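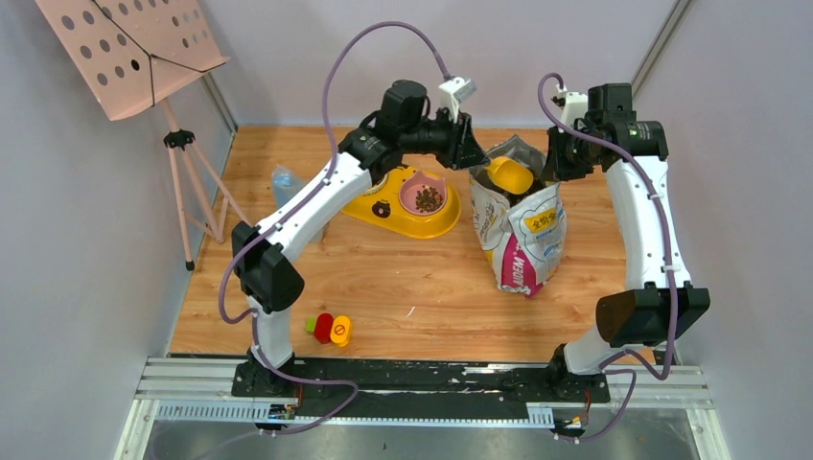 Feeding corner, July. Finally got the pet stuff out of the hallway and onto its own table, so a quick page for everyone who asked. Captions when I have time, mostly dont.

**The bag and the scoop**

Open bag of pet food, yellow scoop with it. Standing up, leaning a bit. Fold the top down when you're done, please. Scoop goes back every time, it went missing twice last month and Barış Yaman ended up using a coffee mug.

**The table**

Wood top, light orange-brown with the darker streaks. Came from Canpolat, 35 dollars, and Mathias Rüegg drove it over Friday in the back of the Nundau van. Gray walls round it so kibble stays put, more or less. Wipe with a damp cloth, no spray, the cats hate the smell.

**Portions**

- Big cat: 71 grams, morning and evening
- Small cat: a bit less, she leaves it anyway
- Level scoop, not heaped!!
- Visiting dog gets his own food, don't share

**Still to do**

Need a bin with a proper lid, the one from Urent was too short for a bag this size and went back. Hooks for the leads. Mat for under the water bowl, Barış has one somewhere. Also a label with the date the bag was opened, I keep forgeting and then its a guess.

Keys are at Festbridge, same shelf. Text before 8 if you cant make the morning feed.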